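Osville Reading Room — Furnishing Group
Minutes, 10/5/26

Present: Ok-hee Han, Cosmin Preda, Kendra Lemieux, Zewditu Tekleab, and me (Seon-mi Koo, taking notes again, so blame me for the spelling).

We started ten minutes late while Cosmin looked for the key to the side door. Then we sat down in the reading room itself, so we could point at things while we argued about them.

1. Last meeting's notes

Read and agreed, with one fix. I had written that Kendra would return the floor lamp to Coughlan. She only said she would call them. She has now called them, and they will take it back if we can find the box. Does anybody have the box? Zewditu thinks it went flat behind the filing cabinet in August. She will look.

2. Money

Ok-hee gave us the numbers. We have $189 left in the furnishing fund after paying for the shelf brackets. There may be a little more coming from the book sale, but she doesn't want us spending it before it shows up, and I think she's right (I say this as the person who wanted to order the rug). Kendra asked if the lamp refund goes back into the same fund. It does.

3. Seating

This took most of the evening, and I'm not sorry, because I really love this part! We talked about the padded seating first. Zewditu wants everything in the reading corner to be in the same family of blues and greens. Cosmin said he can't tell teal from green and would go along with whatever we picked, as long as it doesn't itch.

So then we got onto the fabric.
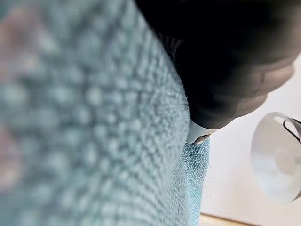
4. Cleaning and care

Kendra's sister used to do upholstery at Grimden, so we're going to lean on her for this. The teal is a woven fabric with light blue and darker threads together, a bit like tweed, and there is some fuzz along the curved edge. Ok-hee worries that fuzz turns into pilling. I said it might just be how this kind of cloth looks up close, and we went back and forth on it for longer than I'd like to admit. Zewditu made us stop and agree on a few questions to send:

Can we shave it with one of those little battery fabric shavers, or will that wreck the weave?
Is the brush attachment on our vacuum okay, or is it too stiff?
What do we do about juice? (The story hour kids come with juice. We have asked. They still come with juice.)

Until we hear back, the plan is a soft brush once a week and no sprays at all. Cosmin has a spray at home that he swears by and was asked, kindly, to leave it there.

5. Moving the reading corner

Zewditu drew a plan on the back of the agenda. She would like the padded seats turned toward the window and the low bookcase brought forward about 10 inches so you can get a broom behind it. Cosmin measured the gap by the radiator and thinks the bookcase will still clear it, but he wants to check again with the proper tape measure and not the sewing one.

Kendra brought up the door. If we move the bookcase, the picture books end up right where people stand to take their coats off. We tried it by walking in and out a few times with our coats on, and she's right, it's tight. We agreed to slide everything one more step toward the window and see how that feels for a couple of weeks before anyone drills anything.

6. Rug

My item! Brellness has a flat woven rug in a plain oatmeal color for $80. I think it would look lovely under the teal, and it would quiet the floor down during story hour. Ok-hee asked if it comes with a non-slip backing. I didn't know. She asked if it could be washed. I didn't know that either, so I've been sent off to find out both, fair enough.

Cosmin would rather have 2 smaller rugs so one can be out while the other gets cleaned. Nobody hated this idea. I'll get a price.

7. Anything else

The clock is still slow. Cosmin will put in a new battery and, if that doesn't fix it, bring the one from his garage.

Zewditu asked for hooks at kid height by the door. Everyone said yes. Kendra has some left over from her mudroom and will bring them along with screws.

There was a short talk about whether we want cushions too — put off until we know what the rug costs.

To do

Zewditu: lamp box, tidy copy of the floor plan
Kendra: questions to her sister, hooks and screws
Cosmin: measure by the radiator, clock
Ok-hee: check on the book sale money
Seon-mi: rug backing, washing, price for the smaller ones

We put the chairs back and finished up at the sink with the mugs. Next meeting is in the same room, and Kendra is bringing the tea.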